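Diary, 20/04/2020

The planner was quiet this morning, so I started with the thing I have been avoiding since last week, the time stamps. The left arm and the right arm each publish their joint states from their own driver, and the camera node publishes from a third process. I had believed that all three use the same clock. They do not. The camera node puts the stamp when the image arrives to the program, and the two drivers put it when the packet leaves the controller. I printed the difference for 317 messages and it is not constant. It moves slowly, comes back, and moves again.

For a still table this makes no damage. When the wrist moves and I look for an object at the same time, the position of the object is wrong in the direction of the motion. I had blamed the hand-eye calibration for this, and I have calibrated again two times for nothing. I wrote to Fernanda Nogueira and she answered with one line: "Did you check which clock?" She was right and I was a little ashamed.

The change itself is small. All stamps now go through one function in the Multon bridge, and a message without a valid stamp is refused with an error in the log. Before, such a message received the current time in silence. I dislike this kind of kindness in software. I left the old behavior behind a setting called legacy_stamps, which is false by default, and I will delete it in May if no one complains.

After that I worked on the sequence for putting the first-aid things in order. The task file is still the one that Thodoris Karamanlidis wrote, with the tray as a shared zone. Both arms may ask for the tray, one at a time, and the second must wait outside until the first gives the lock back. It works, but the zone is a simple box and it is too generous. The right arm waits also when it only wants the pouch in the middle of the table, although the left one is over the other side of the tray. In the log I found 221 waits from the last long simulation, and I went through the list with a marker. Most of them were not necessary.

I tried two things.

First I made the zone smaller. It was a bad idea, or at least a lazy one. The fingers stay outside of the zone but the elbow comes inside, and the planner accepts it because the lock is checked only for the gripper link. I saw this in simulation, before anything moved for real, and I was glad that I have the habit.

Then I replaced the zone by a swept volume. Before each motion, the planner computes the space which the whole arm will occupy and reserves that space, cut in pieces by time. The other arm can plan through a piece when it is already released. Kontogiannis, our small library for geometry (named after a street, I think, I never asked), can do the intersection fast enough if I keep the resolution low. With a limit of 700 milliseconds for each query it found a plan for every pair in the task file except one. The one is the scissors with the bottle, when the bottle is lying down. The grasp generator gives only poses from the side for a bottle like this, and the wrist must then turn toward the other arm. I do not want to solve this with a special rule. I wrote it down and left it.

The perception part still annoys me. Flundard, the segmentation model, is good with the bottle because of the orange-red cap, and it is good with the magenta pouch. A white gauze pad on a wooden table is much harder. The mask jumps between two sizes, and sometimes it joins with a shadow. I increased the number of images before a mask is accepted, and I asked for depth to agree with it, but a gauze pad has almost no height, so depth says "this is table" and the vote is lost. Maybe I should treat flat things separately, with color only. Thodoris says that I should change the light first. He is probably right, but to change the light is not interesting for me, so I postpone it. I write this here so that I will be embarrassed when I read it again.

One more problem is the cables. In our robot model there are no cables at all. The real ones go along the arms and make big loops, and the left loop goes out over the table. The collision checker believes this space is free, and so does my new swept volume, which reserves everything very correctly for an arm that has no cable. Fernanda suggested to add a few capsules, fixed to the links, as a rough envelope. I will begin with 2 for each arm. The loop changes its form with the elbow, so a fixed capsule is always a lie — but a useful one, if it is big enough.

In the evening I merged the clock change to the Saltmont branch and kept the swept volume on my own branch. The tests are green for both. I did not touch the speed limit. I ate late and I read the waiting log one more time in the kitchen, with bread in the other hand.

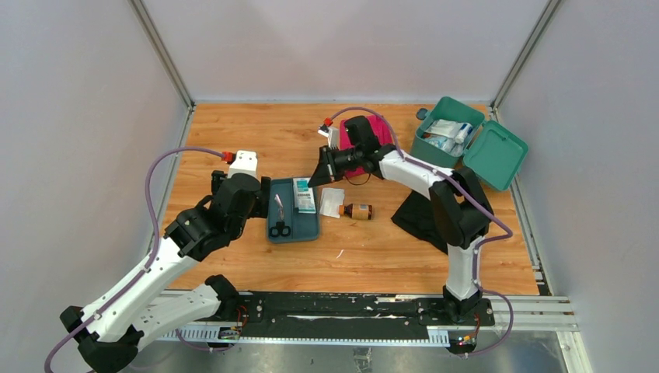 For tomorrow

Capsules for the cables, the left arm first.
Ask Fernanda if the refused messages should stop the task or only be counted.
Grasp poses for the lying bottle — look at the approach from above again.
Try the light. Really.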